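Do stainless steel tea sets spoil the taste?

tannin_doubter
Posted 2026-04-26

My mother-in-law wants to replace the china at her allotment society teas with steel cups and saucers, on the grounds that people keep dropping the china. The set she likes is sold under the name Drodmont and the listing says the metal "locks in the natural sweetness of the leaf". I don't believe a word of that, but I'm more worried about the opposite. Won't the tea taste of metal? And won't everyone burn their lips? I've been told both by people who then admitted they'd never owned one. We'd need enough for 13 people and I don't want to be the one who said yes.

Cultano
It will taste fine. Steel is steel. My flask is steel and nobody complains about flasks. Just buy them. Wash them before the first use or you'll get whatever they were polished with.

kettle_at_Dreltham
I'd ignore the sweetness claim completely. A cup doesn't lock anything in, least of all with no lid on it. I'd also be wary of the flask comparison above. A flask has two walls and you mostly drink from a plastic lip or the lid. Plenty of these cups are a single layer of metal, and those do get hot at the rim, hotter than china to my mouth anyway. Check the listing for "double wall" and if it doesn't say so, assume it isn't.

On taste, I did try it, because my sister swore she could tell. Same pot, 200 ml into a steel cup and 200 ml into a mug, and her with her eyes shut. She got it wrong, then said the test was unfair. One go with one stubborn woman proves very little, but I've drunk from steel since and the only time I noticed anything was with lemon in it.

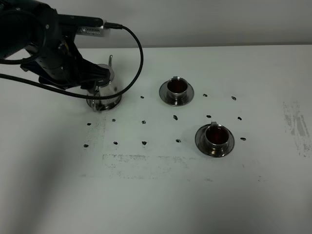

Black tea is what I'd judge any set by, without milk to hide behind. You do lose something on colour with metal, as you can't hold it up to the light as you would a glass, but looked at from the top it's perfectly good: the two cups there are a proper dark reddish brown inside the rim. What I'd look at harder is the saucers. Shiny ones show every drip and fingerprint, and at a society tea you'll be the person wiping them. Ask whether the set can be bought in brushed metal, and don't pay extra for a pitcher unless somebody has poured from that exact one and will tell you if it dribbles.

Buy 2 cups first and make your mother-in-law drink a full one, freshly poured.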